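How Do You Buy a Robot Hand?
Kids' Tech Corner, 1/31/22
by Delia Herrera

You want a robot helper. Great! Now who pays?

Buying robot stuff is a lot like planning a birthday party. You only have so much money. That's your budget. Spend it all on the cake and there go the balloons.

So before anybody buys anything, they make a list.

What's the job?

First question, always. Is it picking up bottles? Stacking blocks? Moving boxes as heavy as you are? Big job, big machine, big price. Small job, maybe a small gripper is plenty.

A gripper is the "hand" part. Some have two fingers, some have more. Hard fingers are good for heavy metal things. Bendy ones squish a little, so they're nice for round stuff and things that might crack.

Baoshan Qin plans equipment for a robot club in Fikbridge. Her rule: write the job in one sentence. If you can't, dont shop yet.

What does it really cost?

The price tag is just the start! You also need:

Spare parts. Finger pads wear out, like sneakers. Baoshan's club went thru 4 pairs last year.
Screws, clips, cables. Tiny things. They add up fast.
A table and things to practice on.
Time. Somebody has to learn how to use it.

Her club had $88 for small extras. They spent $17 on screws and tape. What was left? Grab a pencil. (It's $71.)

One or two?

Tricky one. Two grippers can do more, like one holds a jar and the other twists the lid. But two means double the spare parts. Ha-rang Ahn, also in the club, says to borrow before you buy if you can. Try it a week. Then decide.

Practice stuff can be cheap

Good news for the budget. Look in the kitchen! A metal drink bottle, a little bowl with a lid, a towel, a toaster. All diffrent shapes, so the fingers get all kinds of practice.

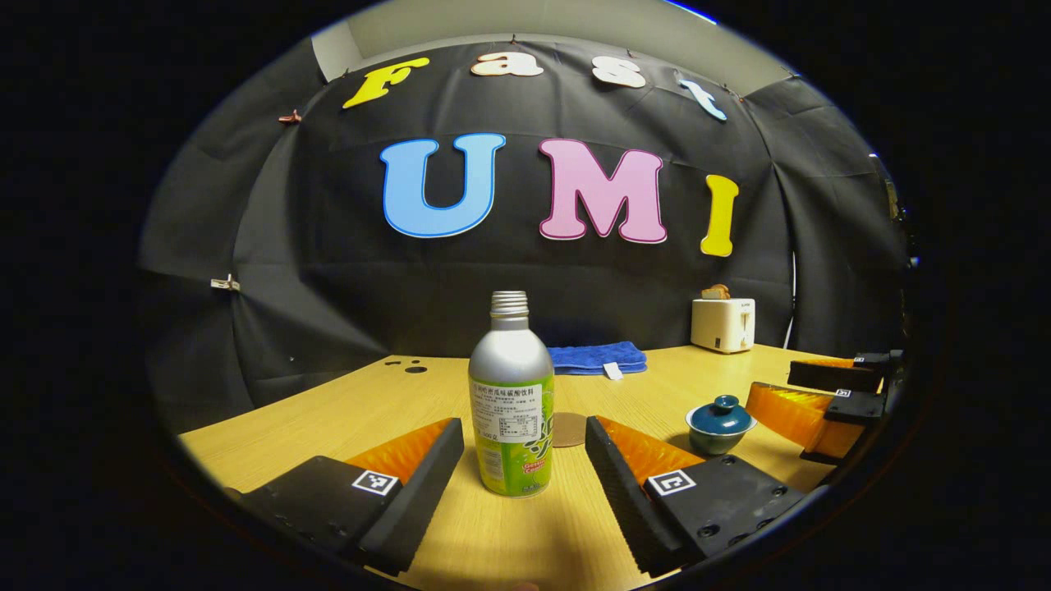 Your turn: make a plan

Pick a job for a robot at your house. Write it in one sentence. Then list every thing you'd need, even the boring stuff. Guess a price for each one and add it up. Too much? Cross something out and add agian.

Next time in September: batteries!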